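Kitchen Things and Other Small Comforts: the May Gallery

Hello again, and welcome to the latest batch from the bench. Those of you who have been following along since the old Flolon pages will know I can never resist a plain bit of tableware, or a good honest tabletop to set it on, and this month I've had plenty of both. Aurelia Neagu lent me a whole carton of bowls and cups from her aunt's place in Urel (she wants them back by winter, she says, and I have promised faithfully), and Mircea Tudose brought over a pile of timber samples in every shade from milk to molasses. I spent far too many happy hours putting one against the other to see which colours sang.

The gallery has grown a good deal over the past year. We're up to 381 pictures in the tableware section, and the whole collection now sits at 1613, so do use the search box if you're after something in particular, otherwise you'll be scrolling until your tea goes cold. I've put a single new picture up this month and kept the notes short, or what passes for short with me.

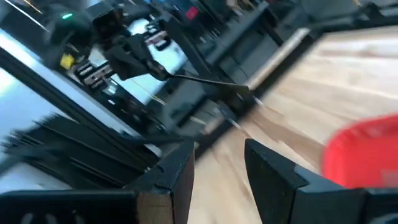 Red on pale timber is still my favourite pairing of the lot. There's something about a honey-toned grain that makes a bright colour look even brighter, and it's the combination I grew up with, as my grandmother kept a red sugar bowl in the middle of her kitchen table from the day she moved in until the day she moved out. Mircea prefers blue and we have agreed to disagree, though he did stay for a second slice of cake while he was disagreeing.

A few of you wrote in to ask how I look after a light tabletop, so I'll pop my routine down and you can take or leave it. I wipe mine with a barely damp cloth after every meal and dry it straight off, going along the grain. Twice a year I rub in a little of the Fleken oil, leave it overnight with the window open a crack, and buff it with an old flannelette pyjama leg. Beetroot is the great enemy. Get to it quickly with a bit of lemon and bicarb, and if a pink shadow stays behind, well, put the fruit bowl over it and carry on with your life.

For anyone hunting for red tableware of their own, the op shops are a much better bet than the big stores. Look for an even colour right around the rim, run a thumb along the edge for chips, and don't be put off by a grubby bottom, which nearly always comes up with warm soapy water. I paid next to nothing for my last three cups, and one of them came with a perfectly good teaspoon rattling about inside it!

The Bratu catalogue scans are coming along too, slowly. I've done 494 pages and there's still a fat folder under the spare bed, so please be patient with me. Aurelia has offered to help with the captions once she's finished her bottling, and she has a much neater hand than I do.

Next month it's jugs, weather and knees permitting. If you've one you're fond of, send me a note through the contact page with a line about where it came from, and let me know whether you're happy to have your name beside it.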